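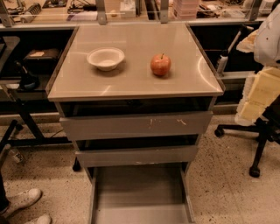 Using a gray metal drawer cabinet as a snack stand - drawers roll open by themselves?

Posted by Marisol Tlapale in Furniture & Storage, October 2023

Hi everyone! I adore this little cabinet and I want to keep it forever, but I need some help. It's gray metal with stacked drawers and a see-through glass top, and I've been using the top for a bowl and whatever fruit I have that day (an apple looks so cheerful up there). The drawers run out beautifully, all the way, especially the bottom one, which comes out like one long tray.

The trouble is that they don't stay shut. I close everything, walk off, and when I come back the top two have crept open a bit. The floor is terrazzo and I always assumed it was level. Also, the glass sticks out a little past the body at the corners and I keep catching my hip on it. And the top drawer front has a few white scuffs I'd love to get rid of. Is any of this fixable without a new cabinet?

Ragnheiður Bergmann

Oh, these are such good cabinets, please keep it! Mine is a Kvaran and it did the same thing for years.

Put a marble on the glass before you do anything else. If it rolls toward you, the whole cabinet is leaning forward and the drawers are just following. Empty it, tip it back (get someone to hold the glass, or lift the glass off if yours isn't fixed) and look for screw-in feet. Give the front two half a turn each and try the marble again. Mine needed four half turns in the end. If there are no feet, thin plastic shims from the hardware store work fine, up to 4 mm or so.

Then wipe out the runners. An old toothbrush and dish soap, dry them well, a tiny bit of silicone spray. Don't use cooking oil, I did that once and it went like glue!

One more thing - don't leave all the drawers out together when they're full. A loaded cabinet can go over forward, and yours has glass on it.

Inger Kárason

mine has a catch inside the top drawer, left side, bent flat. bent it back with pliers and it's been fine since July

Sharon Mollel

Agree with Ragnheiður on leveling. For the white marks, try a damp melamine sponge on a spot low down where it won't show. If the marks are paint or rubber from something bumping into it, they should lift right off. If it's a real scratch in the finish, the sponge won't help and you'd want a gray touch-up pen.

For the corners I use the clear stick-on bumpers sold for coffee tables, 30 in a pack, and they hardly show on glass. Wash the corners with rubbing alcohol first or they fall off in a week. I love the fruit idea, by the way, I'm putting lemons on mine tonight!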